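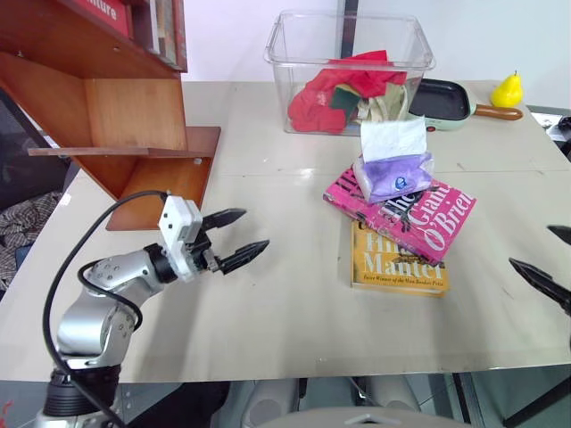 Second day on the finger comparison, and the left arm is still the better of the two. Both run the pointed black fingers for now. The plan was to finish the soft goods before noon and move to rigid objects after, but the tissue pack took most of the morning. It sits on top of the pink book, which sits on the yellow-orange Hilary Mantel, and the wrapper crinkles under almost no force. At the default closing current the fingers crush the sides in before the stop condition trips. I dropped the limit from 600 mA to 414 mA and the pack held its shape. At 300 it slid out on the lift. So 414 goes in the table for thin film packaging, and I will not touch it again until the Bellton pads arrive.

Books next. Approach from the spine side is fine with either arm. Approach from the page side is not, as the covers spread when the lower fingertip gets between them. I changed the pregrasp to come in five degrees nose down and that cured it for the pink one. The thicker one underneath still needs to be pulled over the table edge first, and I don't have a good motion for that. Left as an open item.

Cable. The long one from the left wrist bracket got close to the shelf unit twice when the elbow went high. No contact either time. I moved the upper joint limit in a little and reran the reach check. We lose the top shelf at the far corner, so the books up there are out of the test set for this arm. A shorter cable would fix it. The spare is the wrong length in the other direction.

Controllers. The Vedik box is on the left arm, the Kirkow on the right. Same trajectories, same payload, same gains as far as the two menus allow. The Vedik settles in fewer cycles after a fast stop. The Kirkow has less overshoot on slow moves but adds a visible step when the finger current crosses the limit, as if it drops out of one mode and into another with a gap between. The manual has one paragraph on this and it describes the old firmware. I logged 518 closures on the Kirkow before lunch and pulled the traces. The step is in nearly all of them. It is small, but on the sponge it shows up as a second squeeze.

Bin work after lunch. The clear plastic walls are bad for the depth camera, as expected. The rim comes back in pieces and the far wall does not come back at all. With the Kopecký camera on the overhead mount the rim was mostly complete, but the floor of the bin read too low by a finger width, and the arm tried to reach through it. Force stop caught it. I put in a fixed floor height by hand and carried on. The red cloth is an easy pick from above with the pointed tips. The green sponge is easy too if it is leaning and bad if it is flat. The pale fabric against the right wall is the hard one: there is no room for the outer finger between cloth and plastic, and closing only slides the tip down the wall. Tried with the wrist turned a quarter. Better, still under half.

Pan by the handle, right arm. Good grasp, poor hold. Two narrow tips on a wooden handle let the pan rotate as soon as the weight comes off the table. More current helps up to a point, then the tips begin to splay. This is a geometry problem and tuning won't solve it. The wide fingers should do it and I have the adapter plate drilled already.

Pear last. Glossy, so the camera puts a hole in it where the highlight is. Filled the hole in software and the grasp center came out close enough. The left arm picked it cleanly. The right arm pushed it behind the pan and I had to go in and get it.

Recalibrated the wrist offsets at 5 p.m. The left had not moved. The right was out by a bit over a millimeter in one axis, which may explain the pear and does not explain the pan.

Tomorrow: wide fingers on the right arm only, repeat the pan and the books, leave the left as it is for reference. Ask Kirkow about the mode step and send them the traces. Order a shorter cable. Tape down the corner of the bin, it creeps.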